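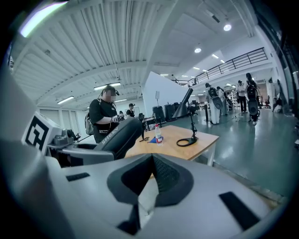
*The long room at Gisach, table side.*

# Re-oiling a worn wooden table top

These are the instructions we use at Walitach for solid timber tops with an oil finish. They cover a light refresh, where the oil has worn thin but the timber underneath is sound. They don't cover veneer, which is too easy to sand through, or tops finished in polyurethane, which have to be stripped first.

The work takes a morning and a short session the next day. Most of it is waiting.

## Check what finish you have

Put a few drops of water on a spot near the middle and another few near an edge. Leave them for ten minutes. If the water soaks in and leaves a dark patch, the oil is worn out there and the top is ready to be done. If it beads everywhere, leave the table alone for another season.

To tell oil from varnish, look along the surface towards a window. Varnish sits on top of the grain as a film, and where it has failed you'll see flaking or a white edge around the damage. Oil wears away gradually and has no edge. If you still can't tell, rub a hidden spot on the underside with a rag and some mineral turps, but remember that undersides are sometimes finished differently from tops.

Check for veneer at the ends. On a solid board the grain carries over the edge as end grain. On veneer the pattern stops at a thin line.

## What you'll need

- Sandpaper in 120, 180 and 240 grit
- A cork or rubber sanding block
- Hardwax or penetrating oil. We use Pivik Clear, and a 500 mL tin has always been enough for one top with some left over
- Lint-free cotton rags, more than you think
- A white nylon pad for working the oil in
- Mineral turps, if that's what your oil cleans up with
- Nitrile gloves and a P2 dust mask
- A bucket of water with a lid, or a metal tin that seals, for the used rags

Don't buy steel wool for this. The fibres break off in the grain and leave black marks on anything with tannin in it, such as oak or blackbutt.

## Clean first

Sanding a dirty table pushes the grime into the timber and clogs the paper. Wipe the top with warm water and a small squirt of dishwashing liquid, using a cloth that's been wrung out hard. Go with the grain. Wipe again with clean water and dry it straight away with a towel.

Sticky tape residue and old glue spots should come off with a plastic scraper. Stubborn ones will soften under a rag dampened with turps. If anyone has used spray furniture polish on the table, wash the whole top with turps as well. Silicone in the polish makes new oil pull back into little craters, and the only cure at that point is to sand and start over.

Let it dry for at least two hours. In winter, leave it overnight.

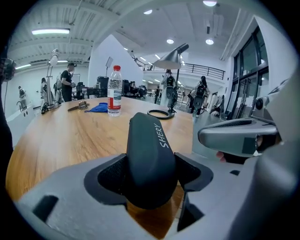 ## Sand

1. Start with 120 grit only on the rough or stained areas. If the top is just dull, skip to 180.
2. Sand with the grain, using long overlapping strokes. Keep the block flat and don't lean on it at the ends, where it's easy to round over the edge.
3. Feather out past each repair so you don't leave a dish.
4. Go over the entire top with 180, then 240. Stop there. Finer paper closes up the grain and the oil won't take.
5. Do the edges and corners by hand with a folded piece of 240.
6. Vacuum with a brush head and wipe with a barely damp cloth.

Black rings are usually from iron and water together, and sanding won't always shift them. Oxalic acid will, but test it somewhere hidden first, follow the packet, and rinse well.

A low light helps here. Put a lamp on the surface with the shade turned well down, close the blinds and look for scratches running across the grain. Any you can see now will be twice as obvious once the oil is on.
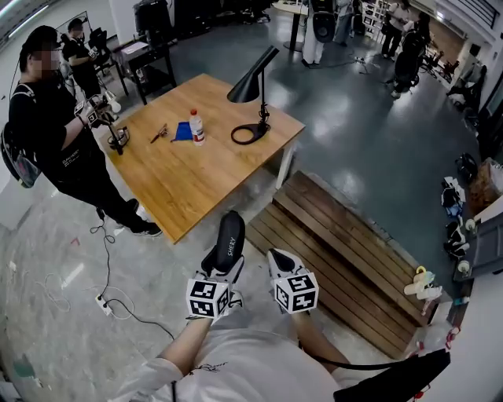

Mark them lightly with pencil, go back to 180 for those patches and then 240 again. It's dull work but it doesn't take long, and the pencil tells you when you've done enough — once the line has gone, check again before you sand any further.

## Oil

Stir the tin, don't shake it. Open the windows and keep the table out of direct sun.

Pour a small puddle near one end and spread it thinly with a rag, working in strips along the grain. Rub it in with the nylon pad. Leave it for ten to fifteen minutes, adding a little to any spot that drinks it up, then wipe off everything that hasn't soaked in. Change rags often. Oil left sitting on the surface dries to a sticky skin that picks up every crumb and sleeve that touches it.

Leave it until the next day and put on a second coat, thinner than the first. Our tops get 2 coats. In-ho Yoo adds a third along the edge where people rest their forearms, which is worth doing on a desk.

**Rags:** oily rags can catch fire on their own if they're left bunched up. Put them under water in the bucket, or lay them flat outside, single layer, until they're stiff. Never throw them in the bin fresh.

## Letting it cure

You can put light things back after a day. Wait a week before hot mugs or a wet cloth, and longer if it's cold or humid. Use coasters in the meantime and don't cover the top with plastic, as the oil needs air.

We do ours in April, when the room is still warm enough for the oil to go off overnight.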